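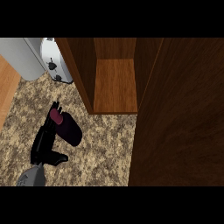 ## 4. Registering Furniture in the Room Inventory

This section applies to all rooms managed through the Vatoswood office. Complete Section 3 before you begin.

1. Sign in to Pikivport and select **Rooms**.
2. Enter the room number and press **Open**. If the room has no record, stop and request one from the records office.
3. Select **Add Item**. Choose the furniture type from the list.
4. Attach a Jandum label to the rear face of each item, 2 inches above the base. Press firmly for 30 seconds.
5. Type the label number into the **Tag** field. Do not enter spaces or leading zeros.
6. Record the condition as *Good*, *Worn* or *Repair*.
7. Press **Save**. The item appears in the room list.

> **Caution:** Shelving units must be fastened to the wall before they are loaded. Do not place more than 40 pounds on any one shelf.

> **Note:** Labels are not reusable. If a label tears, cancel its number under **Tags > Void** and issue a new one.

### 4.1 Moving an item to another room

1. Open the item record and select **Transfer**.
2. Enter the receiving room and the name of the person accepting the item.
3. Print the transfer slip. Both parties must sign it.

Items listed under the former Dankwa schedule keep their original numbers, up to and including 1,646. Do not relabel them. Questions concerning these items should be sent in writing to Kofi Gyamfi at the records office.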